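Slide 4. Why we give up on hobbies

Thank Hertta for the intro, then wait for the coughing to stop.

My own record: sourdough, the banjo, conversational Welsh. The banjo lasted 2 lessons. The neighbours sent a card.

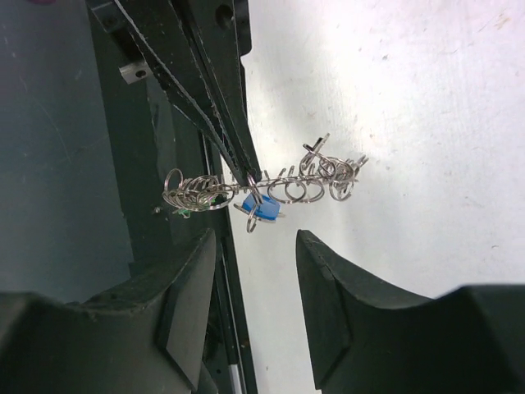 Ask for hands up: who owns equipment for something they no longer do? Pause. Put own hand up first.

Gena evening class figures next. 70 enrolled in August, 59 came back after the first tea break. Blame the tea. Skip the Welsh joke if Svatopluk is in.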